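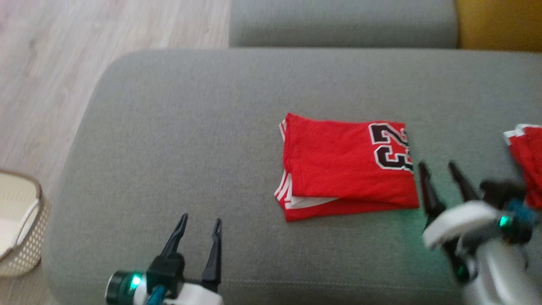
Is paid recovery software worth it for a mailbox file that won't open?

Posted in Email and Office files, 2023-10-04

Marlies Aebischer

I look after the email for a small youth basketball club in Clemcombe. We have used Outlook on one old PC for years and everything sits in a single PST file, which has grown to nearly 50 GB. Last week Outlook started refusing to open it, with a message that the file is not a personal folders file. I ran the inbox repair tool that comes with Office. It got to phase 2, sat there all evening and then closed without a word.

So I went searching, and every page I land on is selling something. The one that keeps coming up is Pludon Mailbox Recovery. I downloaded the trial. It scanned the file and says it has found 1,836 messages, which I can see listed by subject line but can't open or save until I pay. I know for certain there was far more mail than that in there.

What bothers me:

The trial shows subjects and dates and nothing else. How do I know the message bodies and attachments are there at all?

The reviews all read as if one person wrote them, and most finish with a discount code.

The site promises full recovery from "any reason of corruption". I don't believe anything fixes any reason of anything.

Has anybody paid for this and got usable mail back? Or is there something else to try first? I have a copy of the file from March on an external drive, which opens fine, so it's the months after that I'm short of. Those include all the fixture letters and the kit orders.

Dovhaniuk

You're right to be wary. Before you spend anything:

Stop working on the original. Copy the PST to another drive and only ever touch the copy. The inbox repair tool writes to the file it is repairing, and if it closed halfway through you may already have a worse file than you started with. Did you tick the box to make a backup first? If so there will be a .bak file in the same folder, possibly the same size as the original. Start from that one.

Next, check what size your Outlook thinks the file is allowed to be. On the newer versions the default limit is 50 GB, and things get unpleasant near it. It can be raised in the registry, but I wouldn't keep feeding a file that big.

Then run the repair tool again on the copy, from a local disk with plenty of free space. One evening is nothing for a file of this size. I've had it go quiet for a day and a half and then finish. Run it more than once, until it stops reporting errors. Look for a folder called Lost and Found afterwards, as a lot of mail ends up there with no structure.

Is the account IMAP or POP? If it's IMAP, most of your mail should still be on the provider's server and you may not need the PST for anything recent. Log in to the webmail and look before doing any of the above.

As for the trial, a list of subject lines tells you it can read part of an index. I would want to see at least one whole message with its attachment opened. Some of these programs let you save a few items for free, and if this one won't, I'd ask why. I've never used Pludon so can't say more than that.

Bistance

Just buy it, it works. I had the same thing with a 3,000 MB file and got everything back in an hour. Make sure you get the Pro one, the standard one doesn't do attachments.

Marlies Aebischer

Thanks Dovhaniuk. It's POP, sadly, but I logged in to the webmail and somebody had left "keep a copy on the server" switched on, so the inbox is there back to May. Sent items are not. There is a .bak file and I've copied that across to the external drive next to the March one. The repair tool is running on a second copy now and I'll leave it alone until it's done.

Bistance, was yours corrupt or just too big for an old version of Outlook? And the standard one not doing attachments is nowhere on the page I was looking at – if that's true I'd call it a good reason not to buy either.

Dovhaniuk

For the sent items, ask the people you wrote to most. Sounds daft, but if they forward you the handful that matter you might find you don't need the rest. And once you have a working file, split it by year.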